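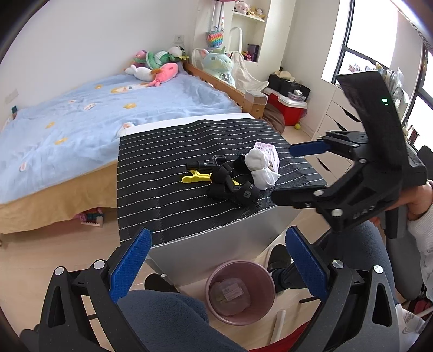 Idow all-in-one wakes up by itself at night, any ideas?

Hi everyone! I bought a refurbished Idow desktop in May (the all-in-one kind, screen and all) and I love it, except that it keeps switching itself on after I've put it to sleep. The whole bedroom lights up, and I'm a light sleeper as it is. I've tried another mouse already. Thanks so much for any help!
Sarita Rastogi, June 8, 2019

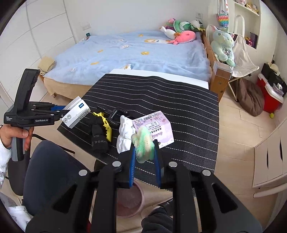
Soft toy in green and cream

Answer 1 (13 votes)
Welcome, Sarita! Mine did the same, bless it. Open Device Manager, find the network adapter, go to Power Management and untick "Allow this device to wake the computer." Then look in Power Options for wake timers and turn those off too. Mine has slept soundly ever since.

Answer 2
get a Hudec, never had this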